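4. Hardware build and drawer task

4.1 Arm and workspace

The arm used in all trials is the Duren, which we assembled in the shared workshop at Losteo between other people's projects. The full parts cost, including spare fasteners and one replacement motor, came to 1208 euros. The joint modules were bought ready made. The mounting plates and the finger roots were made on site, and the finger roots were remade twice after the first versions let the fingers twist under load.

We chose drawer work for the evaluation. A drawer limits the directions from which the gripper can come in, and it has walls that the arm can hit. The items were ordinary packaged goods, among them slippers sealed in clear plastic, a brown and green printed packet and a soft bundle in white wrapping. Items heavier than 300 g were left out. The furniture was used as it stood, with no markers on the drawer front or on the wall behind.

The arm carries one item at a time. During a transfer the item is held by one end, so a soft package hangs at a slant and its free end can reach the furniture before the gripper does.
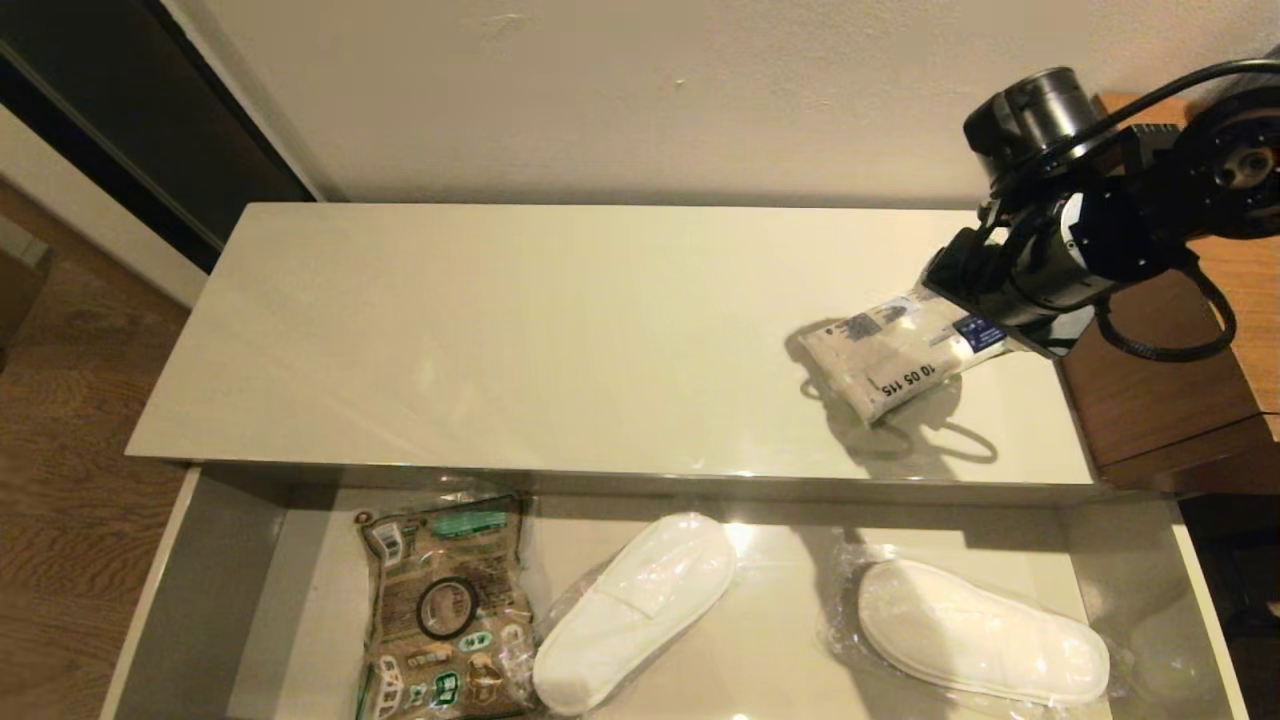 The planner, Lo, at first treated the held item as a rigid box aligned with the fingers. With soft packages that assumption placed the lower corner too high, and the arm came down early. We replaced the box with a longer one tilted by a fixed angle, set per item. It is a crude model, but it needs no extra sensing and it removed most of the early contacts. The cable loop on the outside of the arm is not modelled at all. We keep it away from the drawer by forbidding a range of wrist angles.

4.2 Fingers

The bare fingers slipped on glossy film. We tried rubber sleeves first, which gripped well but would not let go of thin plastic when the fingers opened. The version used for the reported trials has off-white padding wrapped round each finger and held with layers of clear tape. The padding wears quickly, and the wrapping was redone whenever an edge had frayed far enough to catch on a package — a matter of judgement, and we did not log it carefully. Sections of the wrapping can be seen in Figure 4, along with the motor housing beside the fingers and its handwritten tape label, "PID".

Figure 4. The gripper as seen by its own camera. Both fingers are padded and taped; the motor housing is to the right.
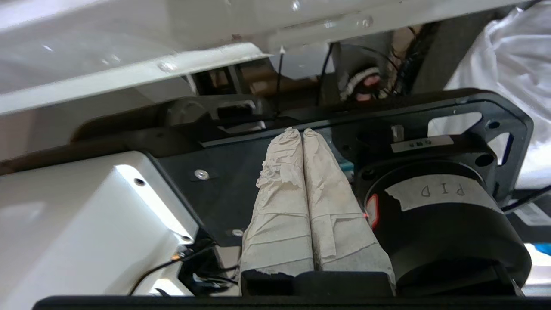 Last changed: March

The wrapping changes the finger width by a small amount each time. We therefore set the closing position again after every rewrap, by closing the fingers on a gauge block and storing the value. Skipping this step led to weak grips in early sessions, and those sessions are not included in the results.

4.3 Trials

A trial began with the drawer open and ended when the item had been released or the operator pressed stop. We recorded 706 trials over the whole period. Of these, 183 were stopped by hand, mostly when a package had caught on the drawer wall or had turned in the fingers. The remaining trials ran to release, which does not mean that the item lay where it was meant to lie; placement is scored separately in Section 5.

The head camera was used to choose the free part of the drawer. Its view takes in the drawer front, the items already inside and part of the neighbouring cabinet. The drawer lining is pale, so a white item in clear wrapping gives a weak outline and its highlights shift as the viewpoint moves.

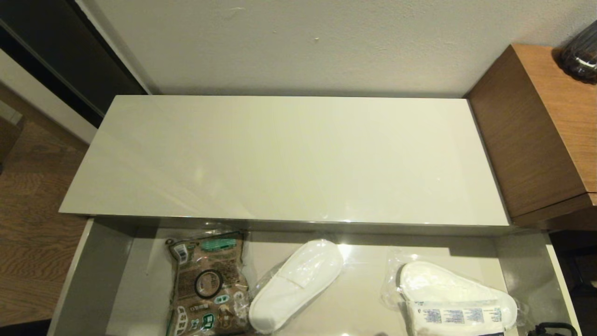 Free space was estimated by comparing the current view with a stored view of the same drawer with nothing in it. We ran the comparison on brightness and colour together. Colour alone did well on the printed packet and badly on the slippers. Brightness alone was upset by shadows from the arm, and we now wait until the arm has moved back before taking the view.

4.4 Close-range images

Near the items the planner switches to the wrist camera. Two problems came up here. The first is blur while the wrist is turning, which makes small print unreadable and leaves only large shapes and blocks of colour to work with. The second is glare on clear plastic, which can hide the real edge of an object and add bright edges of its own.

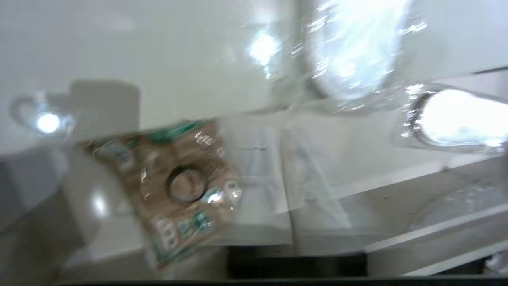
Hurero Home Robotics Group, Losteo Shared Workshop

We dealt with blur by dropping any image taken while the wrist joint was above a set speed. Glare was harder. Moving the lamp helped for one item and made things worse for the next, and a cloth over the lamp darkened the drawer too much. In the end the wrist camera was trusted for the side-to-side position of an item, with its height taken from the joint angles. Trials with clear containers nearby still show the largest position errors, and we report them in a separate row of the results table.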